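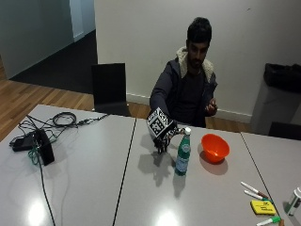 Lobo at Greltdale Hall: Ticket and Venue FAQ

By Brendan Fitzgerald
Updated September

Search this site Go

What time do doors open?
Doors open at 7 p.m. The support act, Brirden, plays at 8 and Lobo goes on at 9:15. The show should be over by 11.

How many tickets are there?
The hall holds 775 for this show, with 426 on the standing floor and the rest in the balcony. Balcony seats are numbered. The floor is not.

Can I buy a ticket at the door?
We hold back 12 balcony seats for wheelchair users and their companions until the week of the show. Any that are left go on sale at the box office at 5 p.m. on the night. Everything else is sold in advance, online or in person.

Is there an age limit?
You must be 16 or older for the floor. Younger fans can sit in the balcony with an adult. Bring photo ID if you plan to buy alcohol, whatever your age.

I bought a ticket for the canceled Durkdale show. Is it good here?
No. Durkdale tickets were refunded to the card used to buy them. If you had one, you should have received an email with a presale code for Greltdale. The code works once and covers up to four tickets. Check your spam folder before you write to us.

Can I get a refund if I can't go?
We only give refunds if the show is canceled or moved to another date. You can put your ticket up for resale through your account at the price you paid. Resale closes at noon on the day of the show.

Will there be a meet and greet?
No. Lobo will sign records at the merch table after the set if time allows. There are 200 wristbands for the signing, handed out from 7 p.m. next to the coat check, one per person. One item each, please.

What will be for sale?
The new album on vinyl and CD, two T-shirts, and a tour poster. Brirden will have a separate table. Both take cards and cash.

Can I bring a camera or a bag?
Phones and small cameras are fine. No flash, tripods, or detachable lenses. Bags larger than a sheet of letter paper have to go to the coat check.

How do I get home?
The last bus to Durkdale leaves from the stop across the street at 11:25 p.m. The lot behind the hall stays open until midnight.

Contact the box office | © Greltdale Hall | Back to top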